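OK I finally watched the whole Trokville reunion special in one sitting and I have so many feelings, so this is going to be a thread

First of all, that opening! All of the original hosts back on the same couch, same awful orange cushions. I was grinning before anybody said a word

For anyone too young to remember, Trokville was the morning show that ran out of Lovstead for 748 episodes. My mom had it on every single day before school and I can still hum the weather music

The best bit for me was the argument over the soup segment. They still don't agree on who dropped the ladle! One of them got so worked up she had to take her mic off and start over

And then they played the clip from 3 Mar 1999, the one where the studio lights go out in the middle of an interview and they just keep chatting in the dark. I had it on tape for years. Seeing it cleaned up like that was a real treat

Loved that they let the quiet co-host talk for once. He told the story about proposing to his wife during an ad break and coming back on air like nothing had happened - his ears were bright red the whole next hour, and they had the footage!!

Small complaint, the Flornance musical number went on a bit. Great costumes though, and the high note at the end got me

Someone in my replies asked about the live taping. Yes, there were more than 1,177 people in the hall, and a cousin of mine got in after waiting in line for 40 minutes. She says the hosts stayed to sign things until the crew started folding chairs

The fan site Yau has a full episode guide up now with 3,658 stills from the show. I lost a whole evening in there and regret nothing

They hinted at another one in October. Please please please let it be true. And bring back the call-in quiz!

Adding a couple of pics before I go to bed 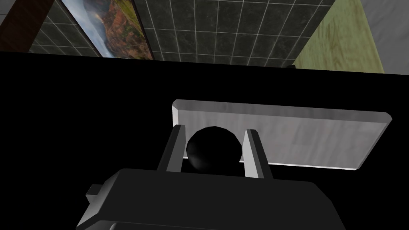
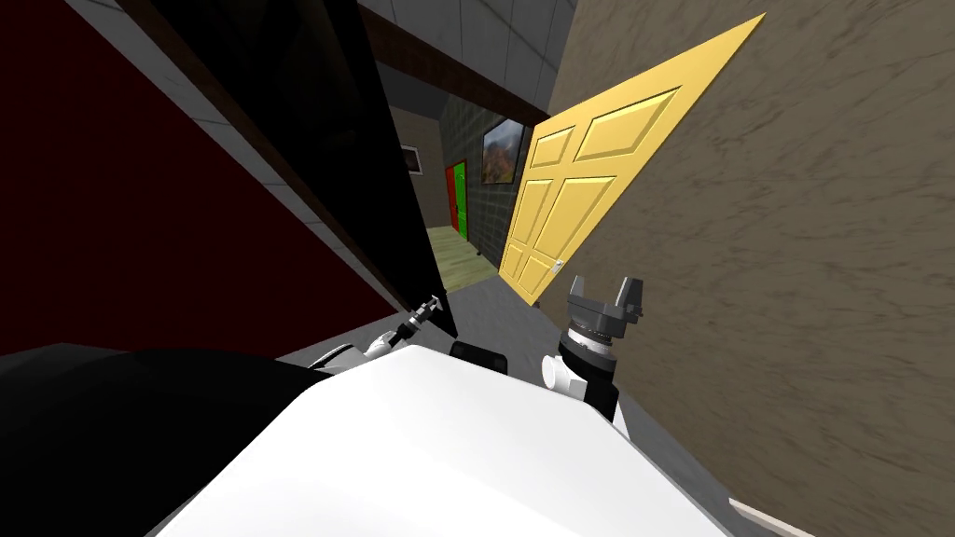
two renders, grippers in both

OK now tell me your favorite Trokville moment, I want to hear all of them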